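Brilberg Community Hall – Kitchen Safety Checklist
Completed Tuesday, between the playgroup and the evening hire

Thank you to everyone who left the benches so clear, it made going through the kitchen a real pleasure this time. Comments are under each item, and I've let myself ramble where I thought it might help the next person.

1. Exits and walkways – OK
Back door opens freely and the mat lies flat. Please keep the folding chairs on their trolley, even when you're only popping out to the car!

2. Fire blanket and extinguisher – OK
Both on their hooks, tag in date until December. The gauge is in the green.

3. Power points and leads – NEEDS ATTENTION
The urn lead is getting stiff near the plug, so I've put it away in the Rana cupboard with a note on it. The spare urn is 2,000 watts and should have a power point all to itself, please, no double adaptors.

4. Fridge – OK
Seals wiped down, shelves washed in warm soapy water, and no cracks that I could find in the lining. 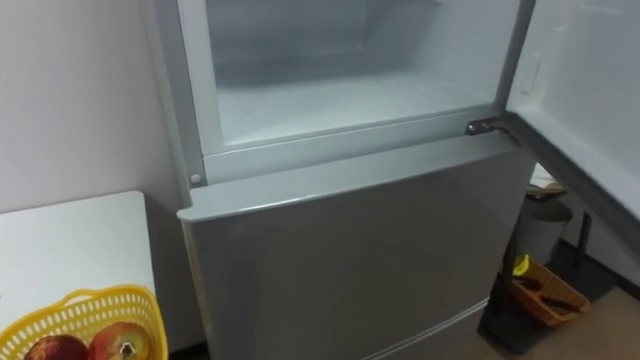 Item 4: upper compartment, door open, nothing on the floor of it.

The dial likes to creep around when people brush past it, so do have a look at the thermometer before you load anything in. We want 5 degrees or under in the main part.

5. Hot water – NEEDS ATTENTION
Nearly 109 seconds before it ran hot at the hand basin, and I did stand there with my watch. Pekholm Plumbing have been asked to take a look.

6. First aid kit – OK
Restocked with burn gel and 28 blue bandaids (the blue ones show up if they fall in the salad).

7. Floor – OK
Dry and not slippery, though the lino is lifting a little by the Undbridge Road door – tape is on for now.

Items to fix before next check: 3 and 5. Copy pinned inside the pantry door.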